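The Purkden Bedding Pages: Quilted Covers with the Fu Character
3/20/18

Welcome to the small gallery. I collect printed textiles for the home, and in March I always return to the ones with good wishes on them. In this part I show a quilted cover with the character 福, which is read "fu" and means good fortune or blessing. Many families put this character on the door for the New Year. On bedding it can stay for the whole year, and I like this very much.

The ground is cream and the characters go in every direction, so there is no right side to begin from. My first cover of this kind came from a shop in Wiltstead called Mimodora and it cost me 377 with the delivery, more than I had planned. I did not regret it.

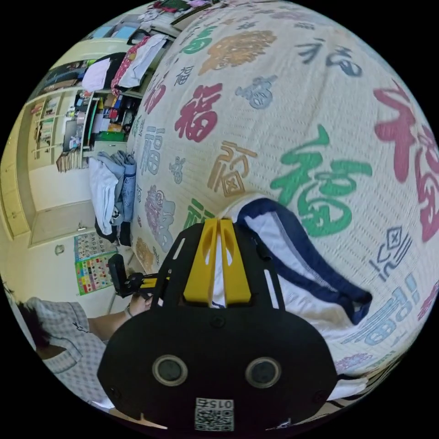 Red, green, gray and orange 福 on pale cream, with a white garment trimmed in navy blue.

I am fond of the big green one, painted with a thick brush. The tan one is only an outline, and from the door of a room I think you would miss it. Next to strong red it becomes very quiet, but it gives the eye a place to rest.

White clothes are pleasant to fold on such a cover - the fabric gives a little under the hand and the sleeves do not slide away. I fold first in half, then in three parts, and I press the edge with my palm.

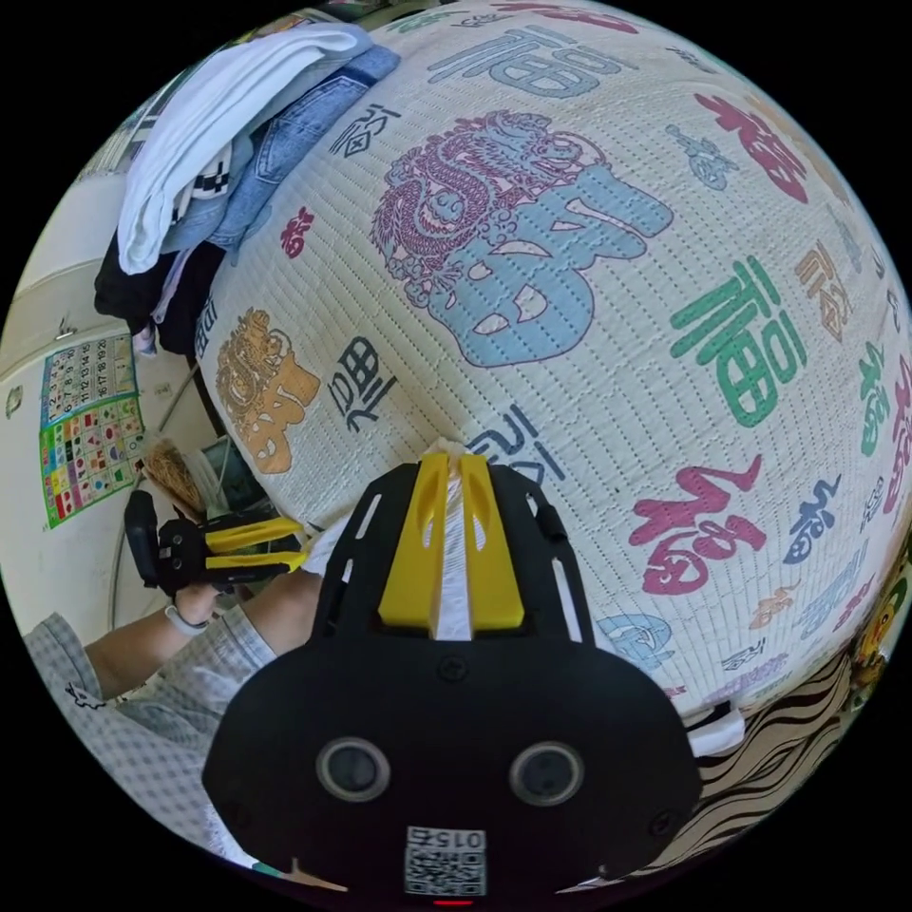

The dragon is my favorite among the decorated ones. It is drawn in purple and magenta lines over a pale blue character, and on the left an orange-gold 福 has something like the face of a lion. Old calligraphy books show many such forms, and I have spent long evenings with them.

For washing I use cool water and a mild soap, and the spin at 600. I dry the cover flat over 2 lines and turn it once. Please do not iron the quilting.

The next gallery, with the Ó Briain blankets, has 7 pictures and will open when I finish the captions.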